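Magazine > At Home > Hallways

The shoes by the door

In Plilldale most front doors open straight into the living room, and the shoes end up wherever people step out of them. When we asked readers in January what they would change about their entrance, 486 wrote back, and 200 of those letters were mainly about shoes.

The usual answer is a closed cabinet. It looks tidy, but damp trainers need air, and a deep cabinet eats into a narrow hall. An open shelf costs less and gets used.

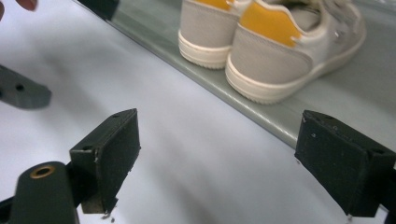

Gajdoš, a small joinery in Osham, has made open shoe shelves for 16 years. Its advice is to keep them low and leave them half empty. Put pairs side by side with the heels facing out. Grey trainers look much alike from the front, but a mustard-yellow heel panel is easy to pick out on the way to the bus. Thick off-white rubber soles show every mark, so wipe them before they go on the shelf.

A longer run, such as the Dreltance, takes boots at one end. Leave a gap behind it for the skirting board, and check which way the door swings before you drill.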